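Clubs > Vanness Robotics Club > Guides > Recording a table-setting task

Recording a table-setting task with two hand-held grippers

Written by Osvaldo Portela for the Vanness Robotics Club, Flitutton. Last changed 9 Jun 2020.

This guide is for members who are joining the Curia project and have not recorded before. Curia is our entry for the household task class of the student competition. In that class a two-armed robot has to lay and clear a simple place setting, and the teams have to collect their own demonstrations. We do that by hand, with a gripper in each fist, and the robot is trained on the recordings afterwards.

You don't need to know any programming to record. You do need patience and steady wrists. If you have only worked on the line-following cars, read the whole page before you pick anything up.

What you need

A table with a plain top and nothing on it that isn't part of the task.
A tray, a plate, a placemat and the cutlery for that day.
Both hand-held grippers, with their cables.
The recording computer, logged in under the club account.
The take sheet and a pencil.
A second person to start and stop the recording.

Clear your own things off first. Phones and drinks go on the shelf by the door of the Cordeiro room. A phone left on the table ends up in every take of the session, and we had to throw out most of an afternoon in April over one.

Step 1: Check the grippers

Squeeze each gripper slowly and let it open again. The two fingers should meet flat along their pads and spring back the whole way. If one finger lags, look for a loose screw at the joint and tighten it by a quarter turn. Don't force it. The joints are plastic and we have cracked two of them already.

Then look at the foam. It gives the fingers their grip on thin metal, and it wears from the bottom edge upwards as it rubs along the table. A pad with a ragged edge can still be used if the part that touches the cutlery is sound. Replace it when the foam has gone flat or is coming away from the finger. Both pads on a gripper should be changed together, so that they press evenly.

Changing a pad takes a few minutes:

1. Peel the old foam off from the top corner.
2. Scrape away the glue with a plastic card. A knife will mark the finger.
3. Cut the new foam a little larger than the finger.
4. Press it on, hold it while you count slowly to 20, and trim the sides.
5. Leave the gripper closed on a folded cloth while you do the next step.

Write "new pads" on the take sheet with the name of the gripper. New foam grips harder than old foam, and the people doing the training like to know where the change comes.

Step 2: Lay out the table

Put the tray and the placemat down first, then the plate on the placemat, then the cutlery. Start with the tray on the left and the placemat on the right. After the first batch of takes you will begin to move things.

Moving things matters as much as the recording itself. A robot that has only ever met the tray in one place will reach for that place whether the tray is there or not. Between takes, turn the tray a little, slide the placemat nearer or further away, or swap the side the plate is on. Keep everything within the 1000 mm of table that the robot can reach, which is marked on the underside of the table edge. If an object is outside the marks, the robot can't copy what you do with it.

Cutlery can start on the tray or on the placemat, depending on whether you are laying or clearing. Put it down at a different angle each time. Some of the angles should be awkward ones. If the handle is against the rim of the tray, leave it there and work out how to pick it up.
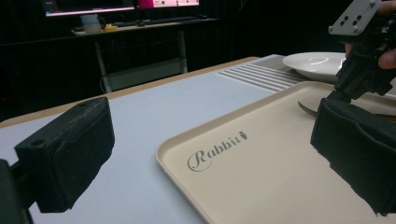

Do both grippers have to be used in every take?

Use both if the take sheet says "two hands", and keep the spare gripper still and away from the objects if it says "one hand".

Step 3: Start positions

Every take begins and ends with the hands in the start position. Hold the grippers just above the near edge of the table, fingers open, a forearm's length apart. Keep your elbows in. Stand with your feet level with the table legs and don't lean on the table, as it moves more than you would expect.

Hold each gripper so that its metal plate is clear of your knuckles and your sleeve. Roll up loose sleeves or wear something close-fitting. Lay the cables out so that they run away from the objects, and check you have enough slack to reach the far side of the table without a tug.

Your partner says "ready", starts the recording and says "go". Wait for "go". If you move on "ready", the first part of the movement is lost and the take is no use.

Step 4: Record the take

Work at about half the speed you would use at home. Smooth is better than slow, though, so don't stop halfway to think. Decide what you will do before you say you are ready.

For the laying task the order is:

1. Bring the open gripper over the cutlery.
2. Lower it until the foam is level with the metal.
3. Close it until the piece is held, and no harder.
4. Lift straight up, a hand's width at most.
5. Carry it to its place beside the plate.
6. Lower it, open the gripper fully, and lift away.
7. Go back to the start position and hold still until your partner says "stop".

For clearing, do the same with the placemat and tray changed over. The commonest fault is opening the gripper too soon, so that the piece drops and bounces. If that happens, carry on to the end and mark the take "D". We keep some of those.

If you drop something on the floor, stop. Tell your partner, mark the take "X" and lay the table out again. 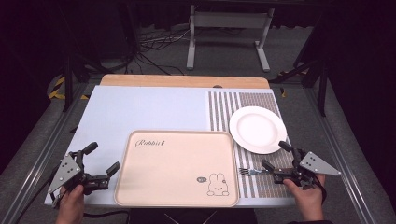
Approach is the part new members find hardest, and it is worth practising with the recording off. Most people come in from the side, as they would with their fingers, and push the cutlery along the table before they have hold of it. Come down from above with the jaws already open. With the fork lying across the placemat and its tines towards the tray, the right-hand gripper goes over the handle end and the left one stays open, well out of the way. Aim for the thicker part of the handle. The tines are light and springy, and a fork held by them swings round as soon as you lift it.

Plates are a separate exercise and we leave them until a member has done at least two cutlery sessions. A wide rim is easy to pinch but the weight is all to one side, so the second gripper has to come in to support it. Ask before you try.

Step 5: Fill in the take sheet

Your partner does this while you put the table back. Each line needs the take number, who was recording, laying or clearing, one hand or two, and the result. Use these letters:

G: good, all steps done in order
D: dropped or placed badly, but finished
R: picked up on the second or third try
X: not usable

Be strict about X and generous about R. A take where you miss the fork and go back for it is very useful, and the robot will need to do the same in the competition.

Change places every 44 takes. That number comes from last year, when we went through the sheets and found that the drops went up sharply after that point whoever was recording. Your wrists will probably tell you sooner. If they ache, swap over and note it.

Step 6: Copy and check

At the end of the session:

1. Stop the recording program before you unplug anything.
2. Copy the session folder to the club drive.
3. Open three takes from different parts of the session and watch them through.
4. Compare the number of files with the last line on the take sheet.
5. Coil the cables loosely and hang them up. Don't wind them round the grippers.

If the numbers don't match, leave a note on the sheet and don't delete anything. Usually it is one false start that was saved and not written down.

How much do we need?

The Curia plan asks for 300 good takes of laying and the same of clearing before the first training run. We have almost all of the laying takes. Clearing is well behind, so new members will be put on that first. Takes marked R count towards the total. Takes marked D are kept in a separate folder.

There are seven of us trained to record at present, and sessions run after lessons in the Cordeiro room. Put your name on the list inside the door and write whether you would like to record or keep the sheet. You will do both in the end.

Common problems

The gripper won't show up on the computer. Unplug it, count to ten and plug it in again. If it still isn't there, try the cable from the other gripper to see whether the cable is at fault.

The fork slips out when I lift. Check the foam for dust and wipe it with a dry cloth. If it still slips, you are probably holding the handle too near its end.

The placemat lifts with the cutlery. You are going too low. Let the foam touch the mat and come back up slightly before you close.

My left hand is much worse than my right. This is normal. Record your two-hand takes first, while you are fresh, and do some practice with the left hand only at the start of each session.

The cable catches on the table edge. Move it before the take. If it catches during a take, finish if you can and mark it R.

Corrections to this page can be left in the guides tray or given to Osvaldo.

Related guides

Replacing the springs in a hand-held gripper
How to read a take sheet
Household task class: the rules in short
Line-following cars: first session
Using the club drive

Contact the club | Vanness Robotics Club, Flitutton | Back to top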